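The sorting bench and the people who used to stand at it

Written fast, on a break, so forgive the state of it.

I've worked at Derklow going on 10 years. Small place, we put together kits. Learning toys mostly, wooden boards, plastic shapes, bits for schools. My job for most of that time was sorting. Stand at the bench, pull the shapes into groups, bag them, next. Boring? Sure. But you could talk while you did it, and I'd like somebody to put a price on that before they tell me what the robot saves.

Because the robot came in December. Management calls it a pilot. Dougal Mowat, who runs the floor and is a decent guy, stood on a pallet and told us no jobs would go. And none have gone, I'll give him that. Six of us on the sorting bench before, six of us on the payroll now. So what am I complaining about.

Here's what. The jobs stayed and the work left. Two of us watch the arm. One feeds it. The rest got spread out, packing, labels, the Hilari returns pile, which is a misery. Same pay, same hours, and I now go whole mornings without saying a word to anybody. You can't measure that on the sheet they hang by the door. The sheet says 301 kits on a good shift. Fine. It was never the number that made me get up in the morning.

And watching is tiring in a way I didn't expect. When you sort with your hands your head is free. When you watch a machine sort, your head is stuck to it and your hands have nothing to do. You wait for it to get something wrong. Then you write down that it got something wrong. Elfriede Kettler has been sorting longer than anyone here and she can do a tray without looking, she really can, star, cube, triangle, all by feel. Now she sits on a stool with a stop button. She told me it's like being asked to supervise a toddler eating soup. 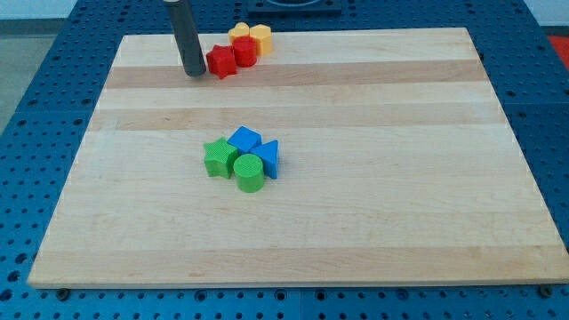 Now the other side, because there is one and I'm not a caveman. My wrists are better. That's just true. I used to go home Saturday and not be able to open a jar. Elfriede's shoulder too, she says, though she says it quietly. If you asked me would I go back to full shifts at the old bench, every day, till I retire, I'd say no. I'd want half. Nobody offered half. It was the old way and then one Monday morning it was the new way, and in between there was a slide show.

That's my whole argument, really. The arm is fine. What bugs me is how it got decided. Somebody upstairs bought it off Bozsik, a man came for a few days to set it up, and in all that time he asked Elfriede one question and it was where's the outlet. She could of told him which shapes get mixed up. She could have told him the order that makes bagging easy. They found that out on their own eventualy, after 2000 bags had to be opened and checked by hand. By us, obviously.

I hear Dondora across town rotates people. An hour on the machine, an hour at a hand bench, swap. Slower on paper I'm sure. My cousin works there and she still knows the names of everyone's kids.

So, ask for that. Rotation, and a say in how the thing is set up, and put the stools close enough together that two people can hear each other. It costs nothing to move a stool. I've asked Dougal and he said he'd bring it up, and I believe him, and I'm asking again here in case bringing it up takes a while.

Break's over, back to the labels.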